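Trade and Tariffs > General
Thread: Do retaliatory tariffs on clothing do anything at all?

dondar_route
Posted 7:40 am
Our government put its counter-tariff on imported denim and knitwear in August, as an answer to the steel duties. The minister said it would "bring the other side back to the table." I read the whole schedule, all 687 lines of it. Most of it is things people here buy every week and we barely make any of them. So who is being punished? I can see the case for hitting bourbon or motorcycles where there is a senator attached. I can't see it for pants.

Kaneko
Posted 8:05 am
The point of a list like that is to be broad. If you only pick products with a senator attached, the other side knows exactly what you are doing and compensates those firms. A broad list spreads the pain over many districts. It's slow but it has worked before in smaller disputes.

fetetti
Posted 8:22 am
Which disputes? People always say this and never name one.

I run a small resale business out of my house, so I see the consumer end. Used clothing is exempt and new isn't. My wholesale cost on new jeans went up 12 percent and I quit ordering them. Now I only do secondhand.

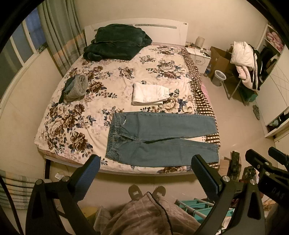
The exemption is the one sensible line in the whole document, and I'd bet it was left in by accident. If they close it in the next round I'm finished. The form for asking for relief is 2 pages long, but you need a customs broker to fill it in, and the broker costs more than the relief.

dondar_route
Posted 9:10 am
That matches what I've heard from shop owners. The big chains signed their contracts a year ahead and haven't felt it yet.

Roya Hassanpour
Posted 10:31 am
I think two things are getting mixed up here. One is whether the tariff hurts us. It does, a little. The other is whether doing nothing would hurt more. If a larger country can put duties on your steel whenever it likes and you never answer, you will be doing this every year. The six smaller governments that signed the joint statement understood that. Ours signed late and only after Kaneko's side of the argument won in cabinet. (I mean the view, not the user.)

Kaneko
Posted 10:40 am
I'd take the credit if it were offered.

fetetti
Posted 11:15 am
Roya, "a little" depends on who you are. There were 3924 responses to the public consultation and almost none of them are quoted in the final report. I sent one. I asked for a threshold so that small importers would pay the old rate. No reply.

Anyway, for the person who messaged me about what counts as used: it has to show wear. I list these as worn.

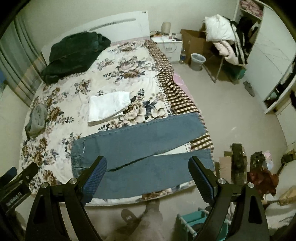

Blue-grey jeans laid flat, pale worn line by the pocket.

Roya Hassanpour
Posted 11:52 am
A threshold is a fair request and I'd support it. It doesn't change my view on the tariff itself.

climora
Posted 1:17 pm
I disagree with nearly everybody. The tariff is too small to be a threat and too big to be free. Either match the steel duties in value or drop it and file the complaint properly. What we have now is a press release with a price attached.

Kaneko
Posted 1:30 pm
A complaint takes years and there may be no panel to hear it.

climora
Posted 1:44 pm
Then file it and match the value. Other countries have done both at once.

dondar_route
Posted 2:20 pm
Does anyone have the list of what is proposed for round two? The ministry page only shows the first schedule.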